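Section 4. Setting up the Juveo budget tracker for your town

Read this section before you enter any figures. Juveo takes the spending plan your town publishes and lines it up against what was spent. It does not know whether the plan was written in good faith. That part is up to you.

4.1 Before you start

You need the adopted budget, the year-end report, and the tax rate notice. The summary brochure that comes in the mail will not do. In Ullis the brochure called the levy "flat" in a year when the average bill went up, and the word was defended on the grounds that the rate had stayed the same while the assessments had not.

Note: If the town posts its budget as scanned pages, request the spreadsheet in writing. Somebody has it. Budgets are not typed up by hand from memory.

4.2 Loading the budget

1. Open a new ledger and pick the fiscal year, not the calendar year.
2. Choose Import, then Adopted Budget. Do not choose Proposed, even if the two look alike.
3. Match each fund to a Juveo category. Anything the town calls "other" or "general purpose" goes under Unsorted until you have a line-by-line breakdown.
4. Check that the total on screen matches the total on the signed resolution.

The Skarnora test file has 1,896 lines. After import, 1,471 of them should match a category without help. The rest need sorting by hand, and you will notice that many are transfers between funds.
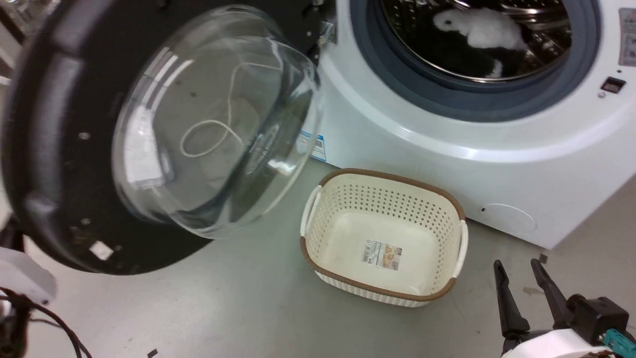
Kęstutis Venckus wrote in to object that transfers are ordinary bookkeeping and a new user will see a scandal in every one. Fair enough, and most of them are dull. Mark them Transfer and move on, but keep the list. A transfer that goes out in March and never comes back is worth a phone call.

Caution: Do not let the program sort the leftovers automatically. It guesses from the words in the description, and the descriptions were written by the people doing the spending.

4.3 Entering the tax side

5. Go to Revenue and enter the levy in dollars. Leave the rate box blank for now.
6. Enter total assessed value for this year and last year.
7. Press Compare. Juveo shows the rate that would have raised the same money as last year.
8. Now enter the adopted rate. If it is higher than the rate from step 7, taxes went up, whatever the press release said.

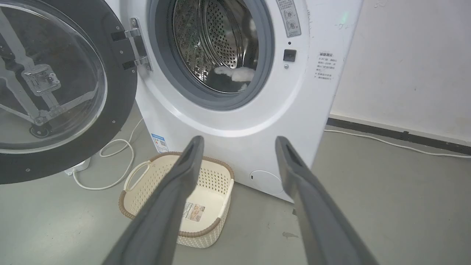 Washer with the door open and clothing in the drum.

Fees are entered on their own tab. Towns that have promised not to raise taxes are often fond of fees, so fill in this tab even if it looks minor. Piątek, the older import tool, left fees out completely; ledgers brought over from it will show revenue too low.

4.4 Setting alerts

9. Under Alerts, set the overspend limit to 4 percent. A lower setting flags nearly everything.
10. Set the look-back period to 12 months.
11. Turn on Amendments. Budgets get changed after the vote, usually late in a long meeting. 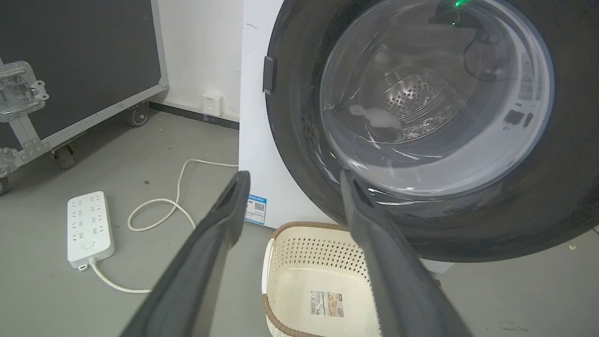 Benito Vallejo asks whether an alert proves the money was wasted. It does not. An alert says that spending left the plan, and the plan may have been poor to begin with. Ask for the invoice, then the vote that approved it, and be wary of any answer that starts with how complicated the budget is.

12. Save the ledger and export a copy to your own computer.

Note: Steps checked against the release of 15/02/2020. Menu names may differ in older copies. For school district ledgers, skip to Section 6.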